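Mobile Phone Support Adviser (Backup and Data Recovery)
Erkdale office, full time, permanent

Husar provides repair, backup and data recovery services for mobile phones and tablets. We are seeking an adviser to join the customer support team at our Erkdale office, which looks after 400 business accounts.

The adviser will help customers to set up automatic backups, move contacts and photographs to a new handset, and regain access to locked accounts. The post includes one late shift each week, on Thursday, until 8 pm. The adviser will report to Rūta Dzene, Head of Customer Support.

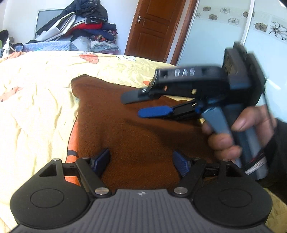

Blue textured fingertips above a brown knitted cloth.

Applicants should have at least one year of experience in a support or service role and a good working knowledge of both main phone systems. Clear written English is essential. Experience with Goso, our ticketing system, is welcome but not required – full training is given during the first month.

The successful applicant will be asked to agree to a background check before starting work, as the post involves access to personal data.

Please send a CV and a covering letter of no more than one page to the Erkdale office, marked for the attention of Rūta Dzene and quoting reference 215. Applications close at the end of June. Interviews will be held in person in Room 103.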